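Chapter 4
Visitor Screening and Bag Control in Small Museums

After reading this chapter, you should be able to describe the main types of bag policy, set up a screening point at a public entrance, and record refusals in a form that can be used later in a claim or an inquiry.

Chapter 3 dealt with the building itself: doors, glazing, alarms and display cases. The controls covered there work mainly when the museum is closed. During opening hours the doors are unlocked, and much of the protection depends on what visitors are allowed to carry past the front desk. Theft is one concern. Accidental damage from backpacks, umbrellas and strollers is another, and in small galleries it accounts for many of the entries in the incident log.

Bag policies fall into three types. An open policy allows any bag and relies on gallery staff. A size policy sets a maximum, normally shown by a measuring frame at the desk, and sends larger items to lockers. A full-check policy requires every bag to be opened or emptied into a bin before entry. Larger institutions often combine the second and third types, with the full check reserved for loan exhibitions.
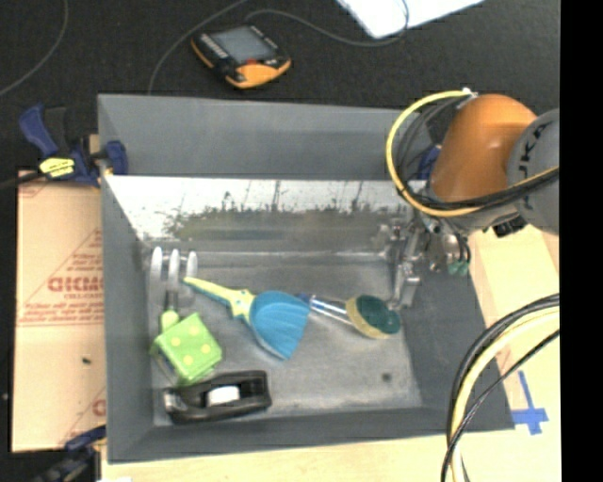 Hidayah Rahman argues that the full check is oversold for museums with fewer than 2 entrance staff on duty. A single person looking through bags, she writes, is a person who has stopped watching the door, and a size policy applied without exceptions gives better results for the same wages.

The objection has merit, and the Wornlow case at the end of this chapter bears it out in part. Wornlow introduced full checks in October without adding staff. Lines reached the street, and desk officers began waving through regular visitors — the group least likely to be questioned afterward. The checks were kept, but only after a second post was funded.

Three terms are used throughout the chapter. Screening means any inspection of a visitor's belongings. Refusal means turning away an item, not a person. Exclusion means turning away the person, and it requires a written ground. Local law on searches varies, and consent should be posted in plain words before the visitor reaches the desk.

4.1 Placing the screening point

The screening point should stand before the ticket desk, with room to step aside for visitors who need to repack or return to their cars.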